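6 May 2026

Block paint, second round. The first coat from Monday had gone tacky on the green, so I sanded it back and started over with the Grellomix, thinned a little more than the can says. Kwesi cut the blanks from the Ibarra offcuts and broke the edges with 220 paper. Left the red and yellow as they were.

Outline: black square on the white top, white inside. Nicanor wanted the border thick so it can be found from the far side of the bench. Fine by me.
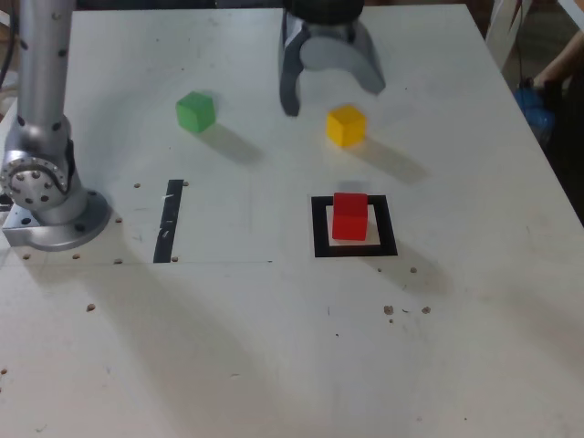
Notebook 3, p. 17

Red block on the square, green and yellow out on the open table. The red takes up most of the white inside the border, with a strip showing below it. I would go up one size on the square next time. Shadows from the lamp are long and run toward the lower right. Kwesi to try the lamp higher.

To do:
Order more Grellomix, red and green, 2 cans each, from Clenholm.
Ask Nicanor if the larger square can be cut before August.
Wipe the table with plain water only. The Flesero cleaner leaves a film.
Spare blanks are in drawer 3, unpainted.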